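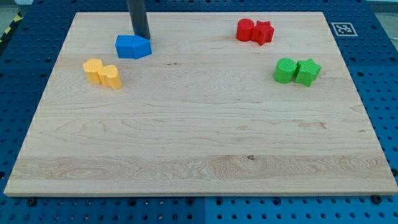 Jillow Edge-Glued Maple Panels

Solid hard maple, glued up in planks and sanded both faces. Sold for shelving, desk tops, cabinet sides, drawer fronts and small tables. Panels ship unfinished.

Grades

Clear: even color, straight grain, no knots on the show face. Back face may have mineral streaks.

Character: wavy or swirled grain, darker streaks and small tight knots allowed on either face. Filled defects are limited to the back. Most customers buying for desk tops choose this grade.

Shop: either face may have filled knots, glue marks and color mismatch between planks. Sold as is and not returnable.

Panels are graded at our Budport mill before packing. We do not take requests for a particular grain pattern, but orders of 4 or more panels are pulled from the same batch where stock allows. If color match matters to you, order everything at once. Maple darkens with light, and a panel bought in the spring will not match one bought in November until both have been in the room for a while.

Specifications

Species: hard maple
Construction: edge-glued planks, no finger joints
Glue: water-resistant, interior use only
Longest stock length: 106 inches
Surface: sanded, ready for final hand sanding
Edges: square, not eased

Storing and preparing the panel

Leave the panel in the room where it will be used for several days before cutting. Lay it flat on spacers so air reaches both faces, or stand it on a long edge. A panel left face down on a concrete floor will cup.

Cut with a sharp fine-tooth blade. Maple burns easily, so keep the feed steady and do not stop partway through a rip cut. Burn marks on end grain take a lot of sanding to remove.

Finish both faces and all edges with the same number of coats. Oil-based finishes turn maple amber. Water-based finishes keep it closer to the raw color. Stain tends to blotch, and we suggest a test on an offcut first.

When attaching a top to a base, use slotted brackets or figure-eight fasteners. Do not glue or screw it tight across the grain.

Ordering

Panels are available by the piece from Cunolano in store and online. Cut-to-size service adds some 51 cents per inch of cut. Cut pieces cannot be returned. Full-length panels go by freight only, and someone must be there to sign for them.

Trade accounts with yearly purchases over $3,000 get contractor pricing. Pickup is from the Sepúlveda counter, 7 a.m. to 3 p.m. Bring blankets and straps, as the counter does not supply them.

Related items: maple edge banding, figure-eight fasteners, Jillow oak panels, Jillow birch panels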